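Voltia Bench Kit, two-arm booth frame
Sold by Jalteck. Listing updated January 2026.

Frame kit for anyone putting a pair of small arms on a bench at home or in a shared workshop. Slotted aluminium bars, front rail, base plates, bag of brackets. Arms NOT included, nor cameras, nor wall panels. Please read that twice, we get emails.

Goes together with one hex key. Two people is easier. Square up the back corner first, then the rail, then tighten the lot.
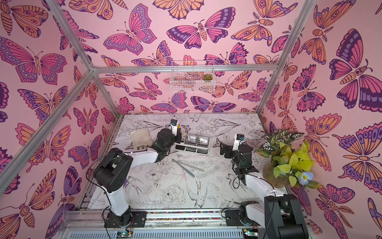
Both arms on the front rail, butterfly paper on all three walls, wire basket hung from the back bar.

Walls and floor are up to you. Patterned paper is fine, so is plain. Ailsa Innes on our bench likes it busy, Sinan Baysal wants everything grey. Cut the panels a touch under size or they bow when you do the bolts up.

Basket hooks straight over the back bar, no drilling. Keep it light tho.

Small jobs are the best place to start. Toothbrush and holder, pens and a pot, that sort of thing. Stick the holder down with a bit of putty if it wanders about. 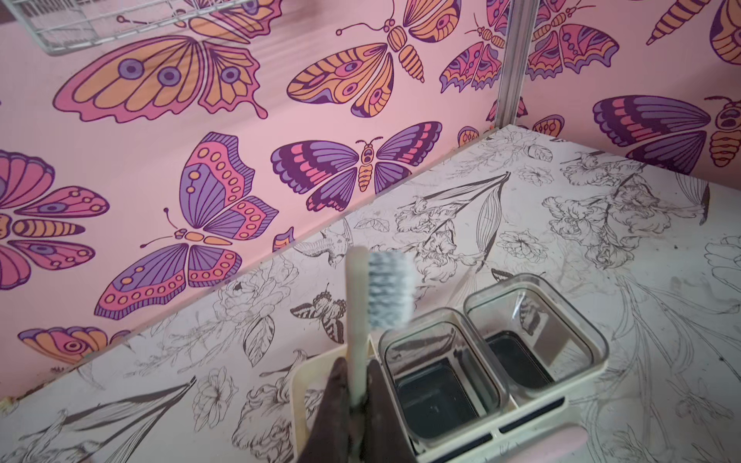
Go slow near the rim, and set your grip low on the handle so the top end has clearence. Wrist cameras want their own cable ties, leave slack at the elbow or you'll be replacing leads by April.

In the box
14 bars, cut and deburred
34 brackets with bolts
4 rubber feet
2 base plates
Hex key, printed sheet

Spares: feet and brackets in stock, extra base plates to order. Collection from the Morosero unit by arrangement, ask for Doaa Ezzat.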